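**Subject:** Re: [tenants-legal] Release form after a fall on the stairs, should I sign?
**Date:** April 21, 2018

Hello all,

I answer below the quoted text. I am not a lawyer. I only went through a similar case myself, in the building on Ninh Street, and I kept all my papers.

> Hello list,
>
> In March I fell on the back stairs of our building in Wola. The light on the landing was out, and the edge of one step was loose. I hurt my wrist and my knee. The owner of the building is Litamholm, and they passed my letter to their insurance company, Tatance.
>
> Tatance has now sent me an offer of $332 and a form with the title "General Release." The person on the phone was very friendly and told me this covers my clinic bill. That is correct, it does cover the first bill. But I still have pain in the wrist, and my doctor wants to see me again. They also asked if I would give a recorded statement.
>
> My questions are: can I sign now and ask for more later if the wrist is not better? And do I have to give the statement? The letter says the offer is open for 16 days.

To your first question: as I understand it, no. A general release normally ends the whole claim, including the part you do not know about yet. Please read the second paragraph of your form slowly. In mine there were the words "known and unknown injuries," and I did not notice them until a legal aid clinic put a finger on them. If you sign a text like this and in the summer you need a scan or physical therapy, it will be very difficult to open the matter again.

It is possible to ask them to pay only the clinic bill and leave the rest open. Some insurers agree to this and some do not. If they agree, the paper must say so clearly, and the title should not be "General Release." What a friendly person says on the phone does not change what is written on the paper.

About the 16 days. This is their own date for the offer. It is a different thing from the date set by law for bringing a claim, which is usually much longer but depends on the state, and can be shorter if a city or a public housing office owns the building. Please do not guess this date from the internet. Ask the legal aid clinic or the lawyer referral line of your state bar, and write the answer on your calendar.

To the second question: in my case it was Tatance too, as insurer of the owner. They were not my own insurer, and I was told I had no duty to give them a recording. With your own insurance company it can be different, as your policy may say you must cooperate. I wrote back a short letter:

"I have received your request. I do not wish to give a recorded statement at this time. Please send all further questions in writing to the address above."

They continued to work on the claim anyway.

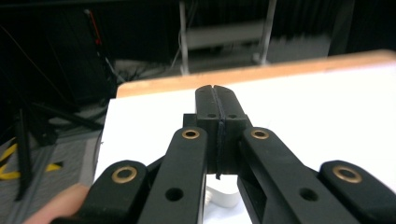
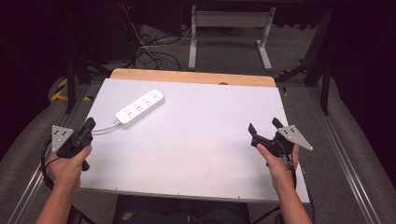
Now the papers. Please collect these as soon as you can, even if you decide later to accept the offer:

- the clinic record from the first visit, with the notes of the doctor and also the bill
- every message where a tenant told Litamholm about the light or the step before you fell
- photos of the step and the landing, with the date
- a letter from your employer, if you missed work
- receipts for the wrist brace, the pharmacy, the taxi

The second point was the most important one for me. The insurer first wrote that the owner "had no notice of the condition." A neighbor had sent an email about the same stairs earlier in the winter, and after I sent a copy they did not use this sentence again. Maybe you can put a note by the mailboxes and ask if anybody has written to the office.

Also look carefully at the medical authorization, if they sent you one. Mine asked for all my records from all doctors without any limit of time. I crossed this out and wrote in only the treatment for this fall. My file at the end had more than 99 pages, and most of it was copies of the same few forms, so I recommend you number everything from the start.

One more thing, which surprised me. If your health insurance paid a part of the treatment, it may want this money back from the settlement. I did not know this when I first calculated what would be enough for me, and my number was too low. Call them and ask for the amount in writing before you agree to any sum.

Many injury lawyers give a first meeting without a fee. For a small claim they may not take the case, but they can still read the form with you. I had 2 such meetings. Ask there about small claims court as well, the filing fee was lower than I had expected.

I can send you my letters with the private parts removed. Please write to me off the list, as attachments do not always arrive here. And go to the second doctor's appointment first, whatever you decide about the form.

With best regards,
a tenant from Ninh Street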